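Plateau de bureau Plerport, bord ondulé, aspect bois clair
Réf. 3581
Marque : Binura
Disponibilité : sur commande

Plateau seul pour poste de travail assis ou assis-debout. Il se monte sur les piètements Avbridge et sur la plupart des cadres à traverses réglables. Le piètement est vendu séparément.
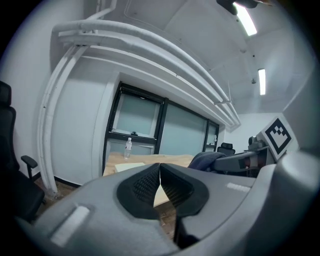
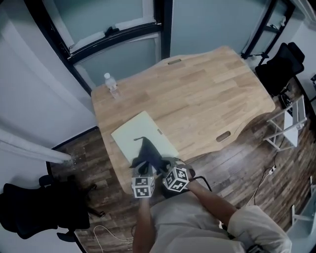

Plateau clair. Seconde vue : bord avant ondulé et passe-câbles ovales.

Description
Le bord avant du Plerport rentre légèrement d'un côté, ce qui rapproche l'utilisateur de son écran et laisse un appui pour l'avant-bras. Le décor reprend le dessin d'un assemblage de lames. La teinte varie un peu d'une série à l'autre ; pour équiper une même pièce, il est préférable de commander tous les plateaux en une fois.

Les passe-câbles sont découpés en usine. Les caches ne sont pas fournis et figurent au catalogue dans la rubrique Accessoires.

Montage
Poser le plateau à l'envers sur une couverture. Centrer le cadre, repérer les points de fixation, puis percer des avant-trous de 3 mm. Ne pas dépasser la profondeur indiquée sur la notice. Serrer à la main, sans visseuse à percussion. Il faut deux personnes pour retourner l'ensemble.

Entretien
Chiffon doux légèrement humide, savon neutre. Pas d'acétone ni d'éponge abrasive. Essuyer sans attendre les taches de café et d'encre. Prévoir un dessous-de-plat pour les récipients chauds.

Livraison et garantie
Expédition sous 8 jours ouvrés depuis l'entrepôt Aydoğan, à plat, avec protections d'angles. Vérifier l'état du carton avant de signer le bon du transporteur. Garantie 5 ans en usage de bureau, hors rayures et dommages dus à l'humidité.

Produits associés
Piètement Avbridge fixe
Piètement Avbridge réglable en hauteur
Caches pour passe-câbles, le lot
Goulotte sous plateau Binura

Fiche mise à jour le 7 janvier 2022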